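Startseite Themen Praxis Interviews Termine Kontakt

Praxis > Handhabung und Greifen > Interview

16. April, Redaktion Praxis

„Der Arm hat genau das getan, was in der Tabelle stand"

Amancay Retamal betreut bei Grerska den Versuchsplatz, an dem ein Roboterarm Gegenstände zwischen abgeklebten Feldern umsetzt. Im Winter fuhr der Arm dort mit geschlossenen Fingern auf die Tischplatte und blieb stehen. Verletzt wurde niemand. Die Ursache zu finden hat trotzdem mehrere Tage gedauert, und an der Arbeitsweise hat sich seither einiges geändert. Wir haben mit Retamal am Standort Mustby gesprochen.

Die Aufgabe klingt einfach. Der Arm nimmt einen Gegenstand aus einem Feld auf und legt ihn in einem anderen wieder ab. Welches Feld an der Reihe ist, gibt eine Tabelle vor, die Koordinaten der Feldmitten sind darin hinterlegt. „Wir prüfen damit Greifer, keine Bildverarbeitung", sagt Retamal. „Deshalb war die Kamera am Handgelenk damals nur zum Mitschauen da. Gesteuert hat sie nichts."

Der Zwischenfall

Der Versuch war auf 2000 Umsetzvorgänge angelegt. Bei Vorgang 804 griff der Arm daneben. Die Finger schlossen sich neben dem Gegenstand, die Steuerung meldete trotzdem einen erfolgreichen Griff, und der Arm fuhr zum Zielfeld. Beim Ablegen setzte er zu tief auf. Die Kraftüberwachung löste aus und hielt die Bewegung an.

„Man hört das sofort", sagt Retamal. „Ein dumpfer Schlag, dann Ruhe. Ich saß am Nebentisch und habe den Halt-Taster gedrückt, obwohl der Arm da schon stand. Das würde ich wieder so machen."

Eine Fingerspitze war verbogen, die Platte hatte eine Druckstelle. Der Schaden war gering. Unangenehmer fand Retamal die Meldung im Protokoll: Griff erfolgreich. „Wenn die Anlage einen Fehler meldet, ist das in Ordnung, dafür ist die Meldung da. Wenn sie einen Erfolg meldet und nichts in der Hand hat, kann ich mich auf die ganze Liste nicht mehr verlassen."

Zwei Fehler gleichzeitig

Zunächst fiel der Verdacht auf den Greifer. Er wurde ausgebaut, vermessen und wieder eingebaut, ohne Befund. Auch die Gelenke des Arms lagen in der Toleranz. Erst danach nahm sich Retamal die Tabelle vor und verglich sie mit dem Tisch.

Dabei zeigte sich, dass ein Teil der Felder nach dem Einrichten neu abgeklebt worden war. Eine Linie saß nun 12 Millimeter neben der alten Lage. Wer von Hand einen Gegenstand ins Feld legte, richtete sich nach dem Klebeband. Der Arm richtete sich nach den gespeicherten Werten. „Beide hatten auf ihre Art recht", sagt Retamal. „Das Band war für uns Menschen gedacht, als Orientierung. Irgendwann haben wir es behandelt wie eine Maßverkörperung. Das ist es nicht, und das sieht man ihm auch an."

Der zweite Fehler steckte in der Griffprüfung. Die Steuerung wertete nur den Motorstrom aus. Liefen die Finger leer gegen ihren Anschlag, stieg der Strom ebenso an wie beim Festhalten eines Gegenstands. Die Öffnungsweite wurde zwar aufgezeichnet, in die Entscheidung ging sie aber nicht ein. Die Software stammt von Cavgate und war für einen anderen Greifertyp eingestellt. Retamal will daraus keinen Vorwurf machen: „Der Parameter steht im Handbuch. Wir haben ihn bei der Umrüstung nicht angefasst."

Warum der Arm beim Ablegen zu tief kam, ist bis heute nicht ganz geklärt. Retamal vermutet, dass die Ablagehöhe beim selben Umbau verstellt wurde und ein gegriffener Gegenstand den Abstand bis dahin ausgeglichen hatte. Belegen lässt sich das nicht mehr, die alte Konfiguration wurde überschrieben. Auch das hat Folgen gehabt: Jede Änderung wird jetzt mit Stand und Kürzel abgelegt.

Gearbeitet wird weiterhin auf dem Raster aus blauem Klebeband. Es ist von Hand geklebt, die Linien laufen leicht schräg, und an manchen Stellen ist das Band faltig oder eingerissen. 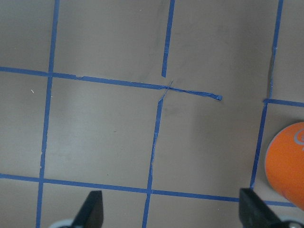
Was sich geändert hat

Vor jedem Lauf fährt der Arm nun drei feste Passmarken am Rand der Platte an. Weicht eine davon ab, startet der Versuch nicht. Für das Einlegen von Hand gibt es eine Schablone, die an denselben Marken anliegt. Ein Griff gilt erst als erfolgreich, wenn Motorstrom und Öffnungsweite zusammenpassen. Dazu kommt eine Sichtkontrolle der Kamerabilder nach jeweils 50 Vorgängen.

Die Fahrgeschwindigkeit in Tischnähe wurde herabgesetzt. Ein kompletter Lauf dauert dadurch ungefähr einen halben Tag länger. „Das hat am Anfang Diskussionen gegeben", sagt Retamal. „Ich habe die verbogene Fingerspitze mit in die Besprechung genommen, dann war das Thema durch."

Den unterbrochenen Lauf hat das Team verworfen und von vorn begonnen. Als Nächstes soll ein Greifer von Hwang auf denselben Platz kommen. Die Griffprüfung wird dafür neu eingestellt, und zwar mit leeren Fingern zuerst.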